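Second month in the robotics club

In February our group started to work with the gripper. Before this I only wrote code, so my hands were slow. Kelechi Igwe showed me how to set the open position, and I repeated it 11 times in my notebook – he was very patient with me.

The fingers must open wide before the arm goes down to the floor. My first program forgot this step. 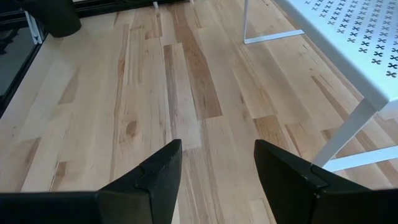

Skellero Student Robotics Club – Gripper Team

Next I will try to pick up small parts. Jadwiga wants us to start with foam blocks, and I agree with her. We meet again at 2.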